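Home | Programs | Reports | Grants | Contact

Arnwood Adult Reading Program: Progress Report to the Assefa Fund
22nd September

The program has completed its second term under the current grant. Enrollment across the Plidotbridge and Clitura sites reached 70 adult learners, and tutors delivered 1,053 hours of one-to-one instruction. Eight learners have moved on to the county's high school equivalency course.

Attendance at Clitura fell in June, when evening bus service was reduced. Two sessions were moved to Saturday mornings and numbers have recovered. Spending remains within the approved budget, apart from a small overrun on large-print workbooks.
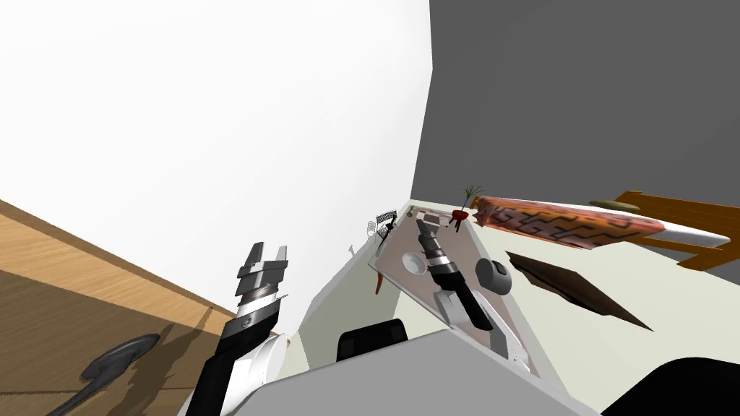
Tutor training for the coming term will cover writing for work, including forms, shift notes and short emails. Emanuel Jitaru will lead the course at Plidotbridge. New tutors will practice describing position in plain words, an area where many learners ask for help: one gripper is open, the other is closed and points toward the far edge of the table. The revised tutor handbook will be sent to the Fund with the next report.

Comments

R. Dale: Are the Saturday sessions open to new learners?

Program Office: Yes, please call the Clitura site to register.

Marlene: My brother finished Level 2 this spring. Thank you to his tutor.

Related items
Assefa Fund: reporting schedule
Clitura site: room and bus information
Become a reading tutor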